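Hotevby Demonstration Station
Teleoperation and hand guiding for tabletop and furniture-scale tasks
Supplied by Zullbridge

Overview

The Hotevby station records an operator's motion and plays it to a robot arm, either a physical arm on the supplied base or a simulated arm in the Prokopenko scene package. Both use the same leader handle, the same foot pedal and the same file format. A task taught in simulation can be opened on the physical station without conversion, although contact settings have to be checked again before it is run.

Two teaching modes are included. In hand guiding, the operator holds the wrist of the arm and moves it directly while the joints are held in gravity compensation. In remote mode, the operator moves the leader handle and the arm follows. Hand guiding is available on the physical arm only. Switching modes clears the recording buffer, so save first.

Simulated scenes

The Prokopenko package contains 84 interior scenes built around tables, cabinets, shelving and seating. Surfaces carry full textures, including stained and light wood grain, gloss and reflected light. Material appearance can be changed per scene or left fixed. Collision shapes are stored separately from the visible mesh. Curved parts are split into convex pieces, and the number of pieces is set in the scene file.

Camera views are placed by the user. A view may be fixed to the room or attached to any link of the arm. Close views of furniture are useful for checking how edges and joints render before recording starts, particularly where a dark finish meets a pale one and the exposure setting has to cover both.
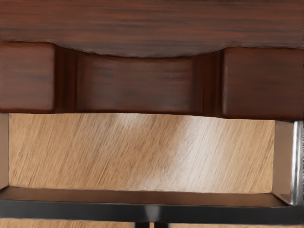 Exposure is set per view and is written to the recording header with the lens values. Changing it partway through a session starts a new file. Shadows and reflections can be turned off to raise the drawing rate on slower computers; the recorded joint data is unaffected.

Recording

Press the pedal once to start an episode and again to end it. Hold it for two seconds to discard the current episode. The default limit is 300 seconds per episode, after which the file closes automatically. Each episode stores joint positions, handle pose, gripper command, pedal events and all enabled camera views against a single clock.

Motion scaling between handle and arm is adjustable. Low scaling is recommended for work near edges, rails and narrow gaps. When the handle reaches the end of its travel, release the clutch button, reposition the handle and press again. The arm holds its last pose while the clutch is released. Clutch periods are marked in the file and can be removed during export.

Specifications

Teaching modes: hand guiding, remote
Leader handle: 6 axes plus trigger
Camera views recorded at once: 4
Scenes supplied: 84
Maximum episode length: 300 s
Handle cable: 18 ft
Controller connection: wired Ethernet
Pedal: single, USB

In the box

Leader handle with table clamp
Foot pedal
Controller and power supply
Prokopenko scene package and license key
Printed setup sheet

The arm, its base and the physical cameras are ordered separately. The Grulteck gripper adapter is required for grippers with their own control box. It does not carry force readings back to the handle.

Notes on installation

Clamp the handle to a table that does not also carry the arm. Vibration through a shared tabletop appears in the handle pose as small, regular movement and is difficult to filter afterward. Run the zeroing routine after every power cycle, with the trigger fully released.

The June software release changed the default clutch behavior from toggle to hold. Sites that prefer the earlier setting can restore it under Handle > Buttons. Existing recordings open normally in either setting.

Technical questions before ordering: Phong Diệp, applications desk, Zullbridge. Please state the arm model, controller version and intended gripper.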